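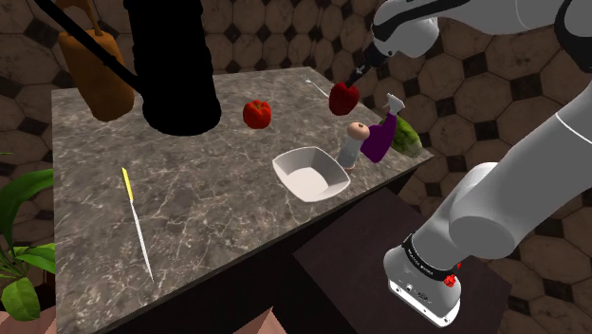 Home | Issues | Sections | About | Search

Print this article | E-mail this article

4.2 What the teleoperated demonstrations do and do not show

Claims about learning from demonstration in kitchen settings usually rest on a success rate and a handful of rendered views. We are not convinced that either one tells the reader much. In this section we look again at the remote-control data collected in the Vullico simulator, and at whether the person holding the controller is teaching the robot a task or only a path through the air.

The set holds 843 demonstrations of picking up one object and putting it in another place on a counter. Figure 3 is one moment from it, with a red bell pepper in the gripper over a marble counter and a second red pepper still lying on it. The bowl, the knife and the spray bottle play no part in the scoring. A trial counts as a success if the named object ends within 5 cm of the goal, whatever has happened to everything else. An arm that sweeps the knife onto the floor on its way to the goal gets full marks.

Figure 3. Simulated counter with the arm holding a red bell pepper. A second pepper, a white square bowl, a shaker, a purple spray bottle and a knife with a yellow handle are also on the counter.

The two peppers matter more than they may seem to. With the instruction "move the pepper," either one is a fair answer, and the operators were never told which to choose. They mostly took the one closer to the gripper. A policy trained on their choices did the same, and earlier work on the Demeo set reads this kind of agreement as a sign that the policy has understood the instruction. We read it as a sign that the policy has copied a habit. When we changed the instruction to "move the other pepper," the policy went for the closer one anyway in most trials.

We also question how much the operator's skill carries over. Remote control gives no feeling of weight or slip, so people learn to close the gripper fully and wait. The pause shows up in the recordings, and the trained policy pauses too – in places where there is nothing to wait for. Hand-guided demonstrations on the Fluta arm had fewer of these pauses, but the operator's body often blocked the camera, and we had to drop 100 of the 300 recordings. Neither method is clearly better on this evidence, and we would be wary of any paper that ranks them from a single task.

A last concern is visual. Rendered counters allow endless changes of tile, stone and lighting, and it is tempting to report that variety as if it were variety in the task. The motion underneath was nearly the same each time. The Kongkaew split, which holds out wall and counter patterns but keeps the object layouts, cannot detect this problem. We therefore report results on held-out layouts only, and they are lower.

Print this article | E-mail this article

Related articles
Operator habits in remote-control data
Scoring clutter: what should count as a failure?
Hand guiding and blocked camera views
Held-out layouts for counter tasks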